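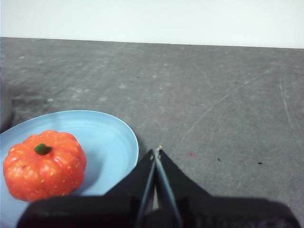
Wrist camera view, toy pumpkin on the blue plate, fingers over the table.

Home Forum Hardware Grippers and tooling Unsolved

Wrist camera position for a two-finger gripper: how much of the hand should be in view?

Posted by Stestow, June 2021
221 views 2 comments Share

I am comparing two parallel grippers on the same arm. The test is a simple pick: toy pumpkin from a plate, lift, put back, 30 picks per gripper. The camera is fixed at the wrist and its picture goes straight to the controller, with no second camera on the bench.

My concern is the lower part of the view. In the still at the top of this post the housing takes up a wide band along the bottom and hides the lower part of the plate and a bit of the pumpkin. The fingers nearly meet, so there is little to see between them either. When the arm is further to one side I lose more of the plate.

Options I have considered:

Tilt the camera up. This gives more table and wall, and I do not need the wall.
Raise the bracket by 5 mm and keep the angle.
Leave it alone and crop the housing out in software.

The second still is from the same set-up with the fingers open.
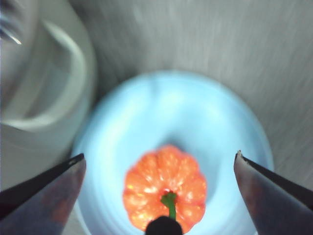
Fingers open, pumpkin in the gap, plate blurred by movement.

There the whole gap is visible and it is wider than the pumpkin, so I can judge the alignment. The blur on the plate rim is a separate matter, but comments on that are welcome too. Exposure is on automatic.

Ndlovu
Posted 4 hours after
Share Like (5)

Do not crop. The fingers are the only fixed reference you have. If the bracket slips, the fingertips move in the picture and you will spot it, whereas with a cropped view you will be chasing a calibration fault for an afternoon. I check mine before each run by closing the fingers and comparing the tip position with a stored still.

Of your options I would raise the bracket and then tilt down slightly, so that the tips stay where they are and less of the housing shows. Redo the hand-eye calibration afterwards, even for a small change. Also make sure both grippers are tested with the tips at the same height in the view. If one sits lower, your comparison is partly a comparison of camera positions.

For the blur, fix the exposure by hand and add light. Start short, then lengthen it until the noise is acceptable. If you cannot add light, have the arm stop for a moment above the plate and take the reading then – it costs cycle time, but the cost is the same for both grippers.

Zodwood
Share Like (0)

Get a wider lens.

Vallska
Share Like (2)

A wider lens will show more of the housing as well, so it only helps if the camera is moved. I tried one in April on a similar bracket and went back to the original because small parts took up too few pixels.

I agree with Ndlovu on manual exposure. Lock the white balance at the same time. A glossy plate can upset both when the hand passes over it, and colour thresholds set with the fingers open may not hold once they close.

Back to Grippers and tooling Next thread Report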